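Used and Refurbished PC Parts: Questions We Keep Getting

Last revised in February. We don't sell parts and we don't take commissions from anyone who does, so expect a bit less cheer than you'll find on a store's own help page.

Is refurbished the same as used?

Legally, in most places, the line is blurry. In practice "refurbished" should mean that someone tested the part, cleaned it, replaced what was failing and is willing to put a warranty on it. What it often means is that someone plugged it in, saw a picture on the monitor and printed a label. Ask the seller what was tested and for how long. If the reply is a paragraph about their passion for quality, you have your answer.

What do the grades A, B and C mean?

Whatever the seller wants them to mean. Drodbridge grades on looks only, so a Grade A graphics card from them is a clean graphics card and that's all you know about it. Kullell grades on looks and test results together, which sounds better until you notice they don't publish the tests. Jatero has a grade called A-minus-plus. We've asked what that is and got a link to the page we were asking about.

Treat the grade as a note about scratches. If you care about scratches, pay for it.

Should I avoid cards that were used for mining?

You probably can't. Sellers rarely know, and those who do know have little reason to say. A card that ran at a steady, moderate temperature for a year may be in better shape than one that spent the same year in a dusty gaming case under a desk. Fans wear out, thermal pads dry out, and both can be replaced for not much money. We'd worry more about a modified BIOS, so check that the version on the card matches one the maker put out.

And ignore "never mined" in a listing. It can't be proved and it costs nothing to type.

How long should the warranty be?

We wouldn't buy a graphics card, a power supply or a motherboard with less than six months. For processors we're more relaxed, as they rarely die on their own. For memory, a short warranty is fine if you test it the day it arrives.

Read who the warranty is with. On marketplace sites it's often with a third-party shop that may not exist by summer, and the site itself will step in for the first two weeks at most. Read the postage terms as well. A one-year warranty that has you paying to ship a heavy card both ways is worth a good deal less than it looks.

The listing says "tested working." Is that enough?

No. Tested how? A graphics card can show a desktop all day and crash four minutes into a game. Ask for a screenshot of a stress test with the temperature readout visible and the seller's name typed in a text window next to it. Good sellers have this ready. Others will tell you they've already packed it.

How should parts be packed?

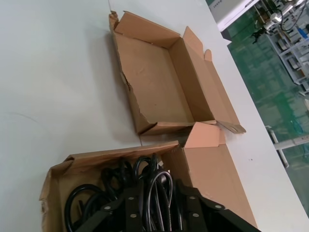

Packing is where cheap sellers save their last dollar, and you'll be the one arguing about it later. Bare boards belong in an antistatic bag, with padding on every side and no room to slide around. Cartons get reused over and over, which is fine up to a point, but once a side wall has torn along its length and the corrugated layer shows, like the empty box here, it has stopped protecting anything and should go in the recycling. Cables can be heaped in a carton together without much harm. A motherboard can't. If yours turns up in a box that's ripped before you've touched it, take photos of all sides first, then open it, and keep everything until the part has passed its tests.

The seller says the carrier is responsible for damage. True?

Sometimes, but you didn't hire the carrier. In most cases your deal is with the shop, and the shop can chase the shipping company on its own time. Don't let anyone send you off to file a claim on a shipment you didn't book. If you arranged the pickup yourself, things are different and you may be stuck with it.

Do modular power supply cables fit any power supply?

They do not, and this one kills hardware. The end that goes into your drive or your card follows a standard. The end that goes into the power supply doesn't, and two units from the same brand can be wired differently. A plug that fits can still send the wrong voltage down the wrong wire.

So if a used power supply is sold with "cables included," ask whether they're the original cables for that exact model. If the seller isn't sure, count the unit as having no cables and price it that way. Shops that pull cables from a common pile are guessing, and they're guessing with your motherboard.

Are used solid state drives worth it?

Rarely, at the prices we see. Ask for the health readout before you pay. A drive that says 100 percent health and has only 2 hours on it could be a lightly used return, or it could be a drive whose counters have been reset. We've seen both described in the same words. A drive at 66 percent with a believable number of hours doesn't scare us, but it had better be cheap. New drives go on sale often enough that saving a few dollars on an old one seems like a poor trade.

Used hard disks are fine as a third copy of something you already have twice. We wouldn't use one for anything else.

Is it safe to buy a used processor?

Mostly, yes. Look at the pins, or at the contacts on the ones without pins. Ask for a photo of the underside taken that day. Check that the text on the lid matches the listing, and once it's installed, check that the system reports the same model. Relabeled chips are less common than they were, but they haven't gone away. Some processors pulled from office machines are locked to one maker's boards, too. Ask about that before you pay.

Why is a used part sometimes priced close to a new one?

Because people look up what they paid and knock a little off. Shops do it too. Palma listed a two-generation-old card last month at $100 under its launch price, with "huge savings" across the top, when a newer and faster card was selling for the same money. Launch prices tell you nothing. Compare with what a new part of equal speed costs today, then take off something for the lost warranty and the wear. If the gap is small, buy new.

Can I trust seller ratings?

Up to a point. Most people leave a rating the day the parcel lands, and the trouble with used hardware tends to start in week three. Skip the five-star reviews and read the middle ones. Look for how the shop answers complaints. If every answer is the same pasted apology, their returns desk will be the same.

Also look at what was sold. A seller with hundreds of happy phone case buyers has no track record with power supplies.

What should I do on the day a part arrives?

Set aside an evening. Photograph the parcel and the serial number. Look for swollen capacitors, bent pins, missing screws and anything that smells burnt. Then test it properly: several hours of load for a graphics card, a full overnight pass for memory, a complete surface scan for a drive. Watch the temperatures as you go. Don't sell or give away your old part until the return window on the new one has closed.

Run the tests inside the first few days – return windows often start on the shipping date, and some sellers count weekends when it suits them.

What do you never buy used?

Cheap power supplies, all-in-one liquid coolers past their third year, and anything sold "for parts, probably works." If it probably worked, they'd have checked.

Do you recommend any of the shops on this page?

Kullell has been decent about returns, in our experience, and slow about everything else. We've had no serious trouble with Drodbridge, though we only buy from them when there's a photo of the actual item. We'd hold off on Jatero until they explain their grades. Palma is fine for cases and fans if you ignore the crossed-out prices.

None of this is a promise. Shops change owners, and the good ones change fastest.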